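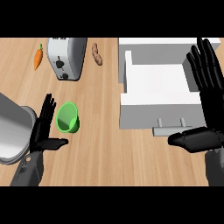

Illustration: Zesturus

Brosbridge council has voted to keep its kitchen appliance library open for another year, after a meeting in February that ran to 90 minutes and contained, by my reckoning, four minutes of discussion about money.

The library, which lends out toasters, slow cookers, bread makers and one much-travelled ice cream machine, sits in the old ticket office on Harju Street. Members pay £2 a visit and can keep most things for a fortnight. It had been down for closure under the council's savings plan, along with the floral clock and the second Christmas tree.

What saved it was a petition with 674 signatures. That is a healthy number in a town where the last council by-election struggled to attract people who weren't standing in it.

Ghazal Talebi, who set the library up and still does the Saturday-job end of it herself, told councillors that the toasters were out on loan nearly all the time. Students take them in the autumn, she said, and people whose kitchens are being ripped out take them the rest of the year. "A new kitchen is supposed to take three weeks," she said. "I have members who have been on their second toaster renewal since the clocks went back."

Councillor Pejman Pakzad, who had proposed the closure, said he had nothing against toast. He did question whether a local authority ought to be in the business of providing it, and asked if residents could not simply buy a toaster, as his own household had done. This drew a noise from the public seats that the minutes will probably record as "comments".

There followed a long exchange about crumbs. The rules say that borrowed items must come back clean, and there is a charge if they don't. Mr Pakzad wanted to know how much had been raised by the charge. Ms Talebi said it had been brought in as a deterrent and had raised nothing at all, which he took as proof that it wasn't being enforced and she took as proof that it worked. The chair moved them on to parking.

The vote, when it came, was carried by a majority of 2, with the member for Clavovari ward abstaining on the grounds that she currently has the bread maker.

The reprieve comes with conditions. Opening hours will be cut back to three mornings, the visit fee will be looked at again before next winter, and the pasta machine, which has been missing its handle for some time, is to be "repaired or otherwise resolved". The council will also write to members who have had items for longer than six months, though officers declined to say whether any of them were councillors.

The floral clock was not so lucky. It will be turfed over in the spring, and until then it will go on showing twenty past four.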